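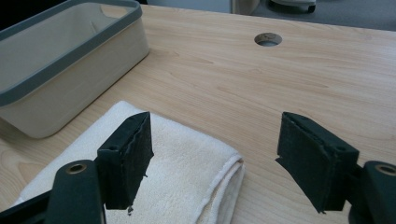
2 min read

Melness opens its doors for towel folding demonstration

Netirham, 15 September 2020. The Melness workshop received 241 visitors at its open day, and the most crowded place was the table with the towels. There the team showed how it teaches a robot to do simple housework. A person holds a gripper in the hand, the same type of gripper that the robot has, and folds the towel with it. The recordings are later used to train the robot.

"People expect to see a big machine," said Kai-wen Yu, who led the demonstration. "But first we need many good examples from human hands, and a towel is a difficult thing. It is soft and it never lies the same way two times."

The jaws of the tool carry black pads, and between them there is a wide gap when the gripper is open. On the light wooden table were a folded white towel and a storage bin. Visitors could try the tool themselves in small groups, 10 minutes for each group. Several of them found it harder than they expected to take only one layer of the cloth.

The project has the name Kusar and started in February. The team has 1002 recorded folds until now and wants to add shirts and pillow covers next. Danzer, a laundry company from the same town, supports the work and will test the first robot in one of its 3 shops.

The workshop plans a second open day, but the date is not decided yet. Schools that wish to come with a class can write to the Melness office. The visit is free of charge, and children under 12 must come with an adult.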